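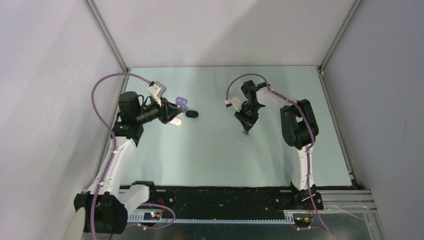 Questions About the Cell 11 Cable Fault

August 14, 2019
By Viktória Hajdu, Equipment Safety Office, Carnell

What happened?

During an unattended run in August, the left arm of the two-arm Jengate cell stopped responding to its gripper command while it was holding a part. The arm continued along its programmed path with the gripper closed and pressed the part against the work surface. The right arm was waiting at its hold position and did not make contact. No one was injured.

What caused the fault?

A conductor inside the purple gripper cable had broken close to the wrist bracket. The cable on each arm leaves a white bracket at the wrist, passes over the arm in a free loop, and is then clipped along the white link down to the base. On the left arm the loop had been set too short during an earlier repair. The cable was pulled tight at full reach, and the conductor failed after 1,047 cycles. The outer jacket was not damaged, so the break could not be found by looking at it.

Why did the arm keep moving?

The motion program checked that a gripper command had been sent. It did not check that the gripper had answered. The program now requires a reply before each move, and both arms stop if no reply is received.

Was the emergency stop working?

Yes. It was tested the same day by Miklós Somogyi and found to be in order. It was not used during the event because the run was unattended.

Do the indicator lights on the small circuit boards show this fault?

No. The lights on the boards beside the two bases do not report the condition of the gripper cable. Operators must not treat a lit board as proof that a gripper is ready. Please use the status page on the cell computer.

May I run the cell now?

Attended runs are permitted for users who have signed the revised instructions. Unattended runs remain suspended until Judit Szabó has approved them in writing.

What must I check before a run?

Move each arm slowly to its full reach and confirm that the cable loop stays slack. Confirm that every clip is closed. Open and close both grippers once from the status page. Remove any part left on the surface from the previous job.

How often will the cables be replaced?

Both cables will be replaced every 600 cycles, whatever their condition. Replacements are kept in the Nornell cabinet and must be entered in the cell log.

What should I do if a gripper stops answering?

Press the emergency stop and leave the part where it is. Do not reach between the arms or try to pull the gripper open by hand. Report the fault to Etelka Veres within 24 hours, with the program name and the cycle count.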